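Home Articles Issues Authors Search

What the Box Was For: Household Containers and Their Second Careers
Sushil Dubey
January 30, 2023

4. Results: what ends up together

4.1 Containers by origin

We asked residents of 50 households in Pendari and Burnitz to let us open every lidded or formerly lidded container smaller than a shoebox, and a few larger ones that the residents insisted on. The inventory ran to 3,846 items. Of these, 2,147 were in containers that had been sold with something else inside. Purchased organizers, the kind with compartments and a pleasant name, held 1,033. The remainder sat in bowls, mugs, envelopes and one gravy boat, and are treated in Section 6 under the heading the second coder proposed and I failed to improve on, "vessels."

The size of the first group was a surprise to us and to no resident. Several owned purchased organizers that were empty. When asked why, they said they were saving them.

A container that arrives with a product in it enters the home already fitted to one object, often with considerable ingenuity. There is a tray with a recess, a paper sleeve, a tab to pull. The Abugri typology (summarized in Section 2) treats the removal of the fitted insert as the point at which packaging becomes storage. Our material does not support this. In the Pendari homes the insert was usually still there. Things were put on top of it, or the edge was lifted and things were put underneath, and in either case the recess made for a phone or a bottle of scent went on waiting for its phone or bottle. I asked one resident whether the insert was useful. She said it came with the box.

4.2 The small-electronics cluster

Coding followed the Fledamach scheme, which assigns each item a single functional class: power, communication, grooming, optical, stationery, and so on down to class 14, "indeterminate," where the scheme's authors presumably hoped to spend little time. We spent most of June there. A loose battery is class 1. A loose battery whose parent device has left the household is also class 1, although it powers nothing and is unlikely to start. Clear plastic clips with no identifiable purpose are class 14, unless the resident can name the purpose, in which case they move to the class of the thing named. Two residents of the same apartment named different purposes, with some heat.

The cluster we call small electronics is defined by co-presence of at least one communication device and at least one power item in the same container. It is the most common cluster in recycled boxes and the least common in purchased organizers. My own reading is that a purchased organizer asks its owner to decide what a thing is, and a pocket router defeats the question. It is too important for the drawer with the tape and too dull for the shelf. It goes into a nice box, for the box's sake, and the box goes somewhere sensible that is later forgotten.

We had expected electronics to keep to themselves. The coding sheet even had a shortcut key for "homogeneous," which was pressed so seldom that one coder reassigned it to "hair." Mixed contents are the normal state of the cluster (Figure 4).
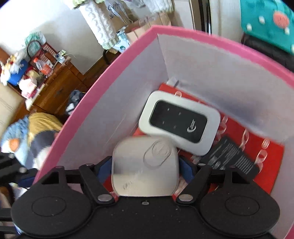 Figure 4. Small items in an open pink box, two views.

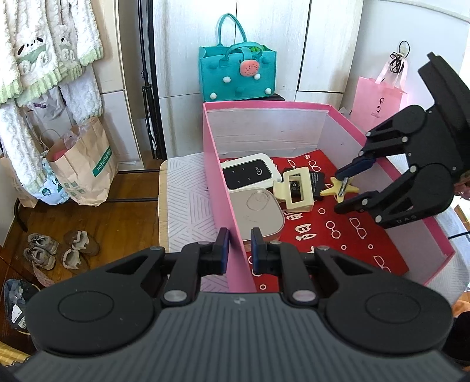

Mixing of this sort is hard to score, and the Fledamach scheme offers no help beyond a footnote recommending common sense. Two coders working apart agreed easily on the objects and then disagreed over what counts as being with what. Take the second view in Figure 4, where a cream-yellow claw clip lies over part of a flat black item that looks like a battery, beside a rounded beige-grey case. By class, the clip is grooming and has no business there; by position, it has a closer relationship with the probable battery than the white device with the glossy black front does. The first view is easier on paper, since the router leans over a corner of a white square item and the battery is nearby, and yet it also contains six clear plastic loop tabs standing on the red tray, each of which had to be given a class. They are in class 14. I am told there is a case for class 9.

Lining materials were recorded but not coded, a decision I now regret a little. Red floors recur in the figure, and the printed sheet in the second view carries white outline drawings of eyeglasses, a pattern that in the Fledamach scheme would have no effect on the classification of anything lying on it. A reviewer of an earlier draft suggested that imagery on a container might steer what people put in it. We checked as well as we could from the inventory sheets. Boxes decorated with flowers did not hold flowers, and a tin with a steam train on the lid held safety pins and a foreign coin. Whatever steers people, it seems to be mainly the size of the opening.

4.3 Reported and observed contents

Before each container was opened, the resident was asked to say what was in it. The accuracy of these forecasts was poor for recycled boxes and worse for purchased organizers, whose owners tended to describe the plan. Batteries were overpredicted. Hair clips were hardly ever predicted and turned up in kitchens, toolboxes and a violin case. In Burnitz one man forecast "nothing, really," and was then detained by his own box for most of the visit, having found the key to a bicycle he no longer owned. The key was coded class 11 and put back.

Forecasts for the top layer were better than for anything under it. Residents who had opened a container recently did no better than the rest, which we take up in Section 5 along with the question of lids.

Last updated: June 2023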